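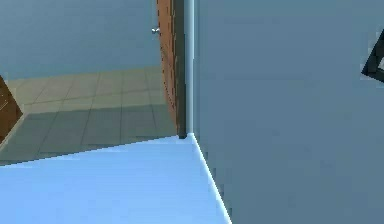

Planning for a small helper robot at home: what to measure, what to pay, what to leave for later

By Corina Bühler

Last April I made the decision to put money aside for a small robot arm that can tidy a work surface. I do many small repairs at home and in the evening the surface is full of caps, washers and other little pieces which must be sorted or thrown away. I am not an engineer. I write down how I planned it, and maybe it saves somebody a wrong order.

Start with the job and write it in one sentence. Mine was: "Take small round pieces from the surface and put them in the bin." My first version had also cups, cloths and cutting paper, and the seller in Dirnau told me politely that I was describing three machines. Each extra kind of object can mean another gripper, and a gripper is a separate line on the bill.

Measure the reach

Every arm is sold with a reach, but this number is taken from the middle of the base to the far point, with the arm stretched out. A stretched arm is weak and not exact. I take off 30 percent and plan with what remains. Put a piece of string on the place where the base will be, hold the other end and walk it over everything the arm should touch. If the string does not arrive, move the thing and do not buy a longer arm. A longer arm was in my offers the most expensive correction of all.

Look also at the walls and the doors. The elbow of the arm goes out to the side when the hand comes near to the body, and this elbow is what hits the wall. A door that opens toward the surface must be counted in its open position. I put paper tape on the floor to show how far ours swings.

Try it on the computer before you pay

Many sellers give a free planning program where you build your room with simple shapes. I used the one from Clendov, which is slow on an old laptop but easy to understand. You need the surface, the nearest wall, the door, and the objects that will be moved. Colors and nice furniture you can leave out. My first room took me one whole evening, the second one 17 minutes.

When the room is ready, change one thing at a time. I moved the bin first, then the start place of the pieces, then the base. After 13 tries I had a layout where the arm had no need to turn behind itself.

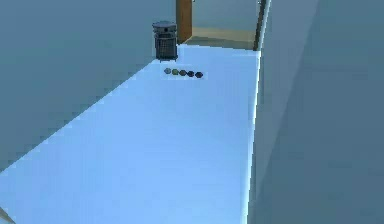 A bin with a lid asks for more planning than an open one. The arm must either lift the lid, or drop the piece through an opening, and for both it needs free height over the rim. Measure from the surface to the top of the lid and add the length of the gripper. If you are free to choose, buy an open bin with a wide mouth, it costs less than any clever gripper.

Small flat pieces are also more difficult than they look. When they lie close together, the fingers find no room between them. Ask the seller if you can have thin finger tips, or a suction cup, and ask for the price in writing. In one of my offers the thin tips were "optional" and I saw this only at the second reading.

Make the budget in two columns

In the first column goes what you pay one time: arm, gripper, base plate, camera if the job needs one, power supply, emergency stop. In the second column goes what comes again: suction cups, finger pads, the program license after the free period, repairs. I compared Trirkton and Hayes in this way. Trirkton was cheaper in the first column and lost it again in the second, already in the second year.

Keep 100 dollars outside of both columns for screws, cable clips, a longer cable and a mat. I spent mine completely.

Small tips

Ask how loud the arm is when it stands still. Some have a fan that never stops.

Check if the base is screwed or clamped. A clamp needs a free edge and a surface which is not too thick for it – take the thickness with you on paper.

Very pale pieces on a pale surface are hard for a camera. A dark mat is cheaper than a better camera.

Read who pays the sending back. An arm in its box is heavy.

Do not order the second gripper together with the first one. I have a list of things I wanted for it, and after half a year I crossed out most of them. The suction cup is still on the list, and I will ask for a new offer when the license has to be renewed.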